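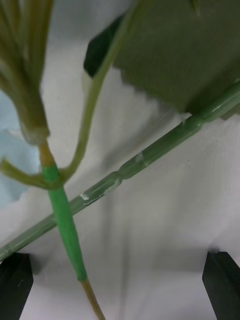
Every December the trade in fake greenery promises us a plant that lasts forever. Grukton's new catalog lists 102 of them. Look closely at a stem, though, and the bright green section between two straw-colored lengths won't fool many gardeners. Inger Ragnarsson, who has sold cut flowers for 16 years, doubts the savings too. "People get bored long before the thing wears out," she says. Her own shop keeps 11 fakes in the window. She dusts them weekly and resents it.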